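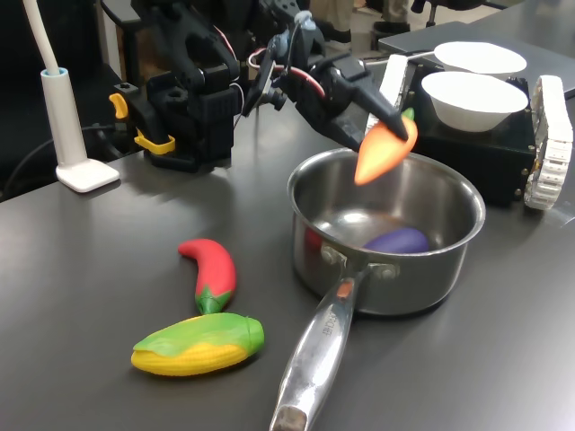

The arm with the carrot over the saucepan. The eggplant is already in the pot, the corn and the chili pepper are still on the table.

Arm Questions I Keep Getting

I look after one small tabletop arm. It does a pick-and-drop job with toy vegetables and a saucepan, over and over, and in between I'm the one with the screwdriver. Since I put up my first notes in May I've been getting the same handful of emails, so I've put my answers on one page. If yours isn't covered, write to me and I'll add it when I get a minute.

What do you do before switching it on?

Clamps first, always. My arm sits in a bracket held down with two yellow levers, and I push on both with my thumb before anything gets power. Then I move the arm by hand through its whole reach, slowly, and listen. A healthy joint feels like stirring thick soup. If one feels gritty or has a little click in it, I stop there and look at the screws on that joint. The whole thing takes me less time than the laptop takes to wake up.

How do you stop the cables from snagging?

I leave more slack than looks tidy! My first try had everything tied down flat, very neat, and the first time the arm reached all the way out it pulled a plug halfway from its socket. Now the red and white ones loop along the upper part, and I only tie them at spots that don't bend. Fold the arm up tight, stretch it out, and check both ends of every loop. The folded position is the one people forget, and it's where a loop can get pinched.

The carrot keeps slipping out. Is my gripper broken?

Probably not. Wipe the fingers first (a damp cloth, then a dry one), and wipe the carrot too, it picks up grease from your hands. Next look at where you're grabbing. I get my best holds up near the green top. The carrot hangs at a slant from there, tip down, and that's fine for dropping it in a pot. If it still slips, close the fingers on nothing and see if the tips meet evenly. Mine had one finger sitting a hair low, and loosening its screw, nudging it and tightening it again fixed it.

How hard should the fingers squeeze?

Less than you'd think. I had the closing limit at 100 for ages and the finger motor got hot enough that I didn't want to touch it. I'm down to 52 now and it holds all the vegetables I use. Start low and go up until the thing stops falling, then go a tiny bit more and leave it.

Why a real saucepan? Doesn't the shine cause trouble?

It does a bit. Polished steel throws back whatever color is near it, and the lamp can make a nasty bright spot on the rim. I bend the lamp's neck until the bright spot moves off the side the arm comes in from. I like a real pan for the weight, because a plastic one scoots away if the arm brushes it. Watch the long handle, though – keep it turned away from the arm's base so nothing swings into it.

How often do you redo the zero position?

Whenever I've had a screw out, and otherwise every 1,000 drops. The log said 1,102 last time I looked, so yes, I was late. You'll know it's drifting when it starts coming down closer and closer to the rim. Kumaresan Kurup wrote to me suggesting paint-pen marks across each joint so you can see at a glance if one is off, and I've done that ever since. Thank you, Kumaresan!

One joint shakes when it's holding still. What now?

Swap the cable before you swap the motor. I bought a whole new servo from Brinico for a shaky elbow and the trouble was a tired connector. If a fresh cable doesn't help, check the horn screw (the one in the middle). Then try the motor by itself on the bench with nothing attached. If it shakes there too, okay, buy the motor.

Do you use grease?

Only on gears, and only if I've opened the case anyway. A dab of the Zikari white stuff on a toothpick. Never on the fingers or anywhere near the plugs.

Can I leave it running while I'm out?

I don't. I keep the power switch where I can reach it without leaning over the arm, and I stay in the room. My long runs are Sunday mornings with coffee.

Where do you get spare screws?

The Flistberg assortment box has the small sizes. Get two boxes, they roll under everything.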